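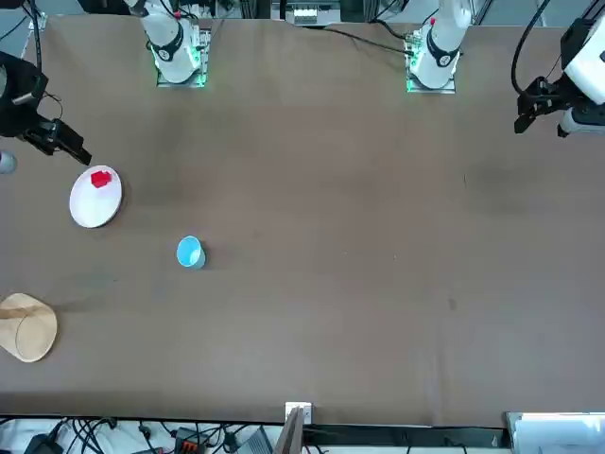

Yetunde Balogun had been hired by Ogundipe to teach, and it was Monday before she learned that her pupil was bolted to a table.

"You move the handles, it moves the arms," said the man from Vukanside. "Do it 100 times and it gets the idea."

"What idea?"

"Red cube off the plate, into the cup."

She had taught infants in Cultthorpe for 31 years and felt she knew the type.
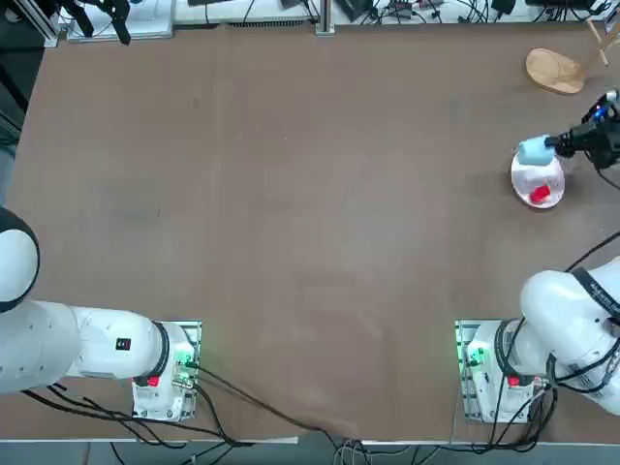
Patience was the thing she had been hired for, and by lunchtime she had used up most of September's. The handles were quick to pick up a tremble and slow to forgive it. She had the right arm holding a light blue block over the plate, directly above the small red thing she was meant to be thinking about, when the man came back with his sandwich.

"What's it learning now?" he asked.

"Hesitation," said Yetunde.

He wrote it down. Vukanside wrote everything down and sent it to Hasavberg, where somebody presumably had a drawer.
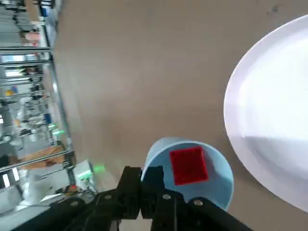

By four o'clock she had stopped saying "well done" aloud, except to the left arm, which she thought needed it. The man checked his sheet and told her she was on 117.

"You said 100."

"The first 17 were you saying good morning to it."

She put on her coat, told both arms to sit nicely, and went for the 2 bus.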